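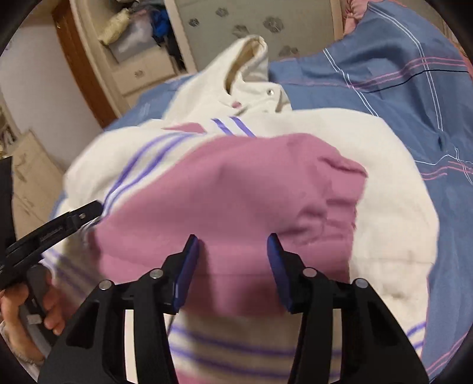

발표 메모: 옷 접기 정책의 제어 주기와 그리퍼 폭 추정
발표자: Tatu Mabula (Visden, 소프트웨어팀)
시간: 40분, 질문 포함

[시작]
안녕하세요. Visden에서 제어 소프트웨어를 만드는 Tatu Mabula입니다. 한국어로 하는 발표는 오늘이 두 번째입니다. 말이 느려도 이해해 주시면 감사하겠습니다. 질문은 중간에 하셔도 괜찮습니다.
오늘은 모델 구조 이야기는 조금만 합니다. 대부분은 시연 데이터가 모델에 들어가기 전과, 모델 출력이 로봇에 들어가기 전의 이야기입니다.

[옷이 어려운 이유]
컵이나 상자는 자세를 숫자 여섯 개로 쓸 수 있습니다. 옷은 그렇게 할 수 없습니다. 소매가 뭉쳐 있으면 어디가 소매 끝이고 어디가 몸통인지 카메라로는 애매합니다. 모자가 달린 두꺼운 재킷은 특히 그렇습니다. 천이 여러 겹이고, 손가락이 닿기 전에는 몇 겹을 잡을지 알기 어렵습니다.
그래서 우리는 옷의 상태를 따로 추정하지 않습니다. 손목 시점 영상과 그리퍼 폭을 입력으로 받고, 앞으로의 손 궤적을 바로 출력합니다.
(여기서 잠깐 쉬기. 물 마시기.)

[데이터]
양손 시연은 모두 1,210개입니다. 집마다 침대 높이, 이불 무늬, 조명이 다릅니다. 무늬가 있는 이불 위에서는 천의 경계를 찾는 것이 더 어렵습니다. 처음에는 체크무늬 시연을 빼자는 의견도 있었는데, Subira Magesa 씨가 반대했고 저도 나중에 동의했습니다. 실제 집에는 무늬 이불이 많습니다.
동기화에는 Flikgate라는 사내 도구를 씁니다. 왼손과 오른손의 시계를 맞추고, 어긋난 구간을 표시합니다. 자동으로 버리지는 않습니다. 사람이 한 번 보고 결정합니다.

[그리퍼 폭 추정]
두 손가락 사이의 거리는 영상에서 계산합니다. 모터 엔코더가 없는 손 도구이기 때문에 다른 방법이 없었습니다. 손가락 안쪽 패드의 위치를 찾고, 렌즈 왜곡을 보정한 다음 거리로 바꿉니다.
문제는 가려짐입니다. 두꺼운 천이 패드를 덮으면 검출이 사라집니다. 첫 버전은 이때 폭을 0으로 기록했습니다. 모델은 이것을 "완전히 닫기"로 배웠습니다. 로봇이 소매에 닿기도 전에 손가락을 닫아 버렸고, 우리는 2주 동안 정책 코드만 의심했습니다. 부끄러운 이야기이지만 꼭 말하고 싶습니다.
지금은 검출이 없으면 "없음"으로 남깁니다. 짧은 구간은 앞뒤 값으로 보간하고, 긴 구간은 학습에서 그리퍼 손실만 끕니다. 손의 위치 정보는 그대로 씁니다.
(청중에게 묻기: 폭을 0으로 저장하는 분 계십니까?)

[제어 쪽]
정책은 느리고 로봇은 빠릅니다. 정책이 한 번에 여러 단계의 궤적을 내면, 그중에서 앞부분만 실행하고 다시 추론합니다. 추론이 끝났을 때는 이미 시간이 지났으므로, 지난 단계는 버리고 현재 시각에 맞는 단계부터 이어 붙입니다. 이 정렬을 안 하면 손이 잠깐 뒤로 갑니다. 작은 움직임인데 잡고 있던 천이 빠집니다.
양팔은 같은 시각표를 씁니다. 한쪽이 늦으면 두 팔이 같이 기다립니다. 따로 기다리게 했을 때는 천이 팽팽하게 당겨져서 힘 제한에 걸렸습니다. 이 부분은 Fatima Shezi 씨가 로그를 보고 찾았습니다.

[평가]
평가용 옷은 9벌이고, 학습에 쓰지 않은 옷입니다. 성공과 실패만 적지 않고 어느 단계에서 멈췄는지도 적습니다. 소매 펴기, 소매 접기, 몸통 접기 순서입니다. 실패는 소매 펴기에 가장 많이 모여 있습니다. 모자는 아직 규칙이 없습니다. 시연자마다 모자를 다르게 접어서 모델도 망설입니다. 다음 수집 때는 모자를 안쪽으로 접는 방법 하나로 통일할 계획입니다.

[시간이 남으면]
Sternwood 팀과 로그 형식을 맞추는 작업. 시간 기준이 서로 달라서 변환기를 만들고 있음. Anisa Sinaga 씨가 오시면 이 질문은 넘기기.

[예상 질문]
촉각 센서를 왜 안 쓰는가: 쓰고 싶습니다. 손 도구와 로봇 양쪽에 같은 센서가 있어야 해서 아직 준비 중입니다.
폭 보간이 위험하지 않은가: 천을 잡는 순간에는 위험합니다. 그래서 긴 구간에는 하지 않습니다.
코드 공개: 폭 추정 부분은 March에 내부 검토를 합니다. 그 전에는 날짜를 약속하지 않기.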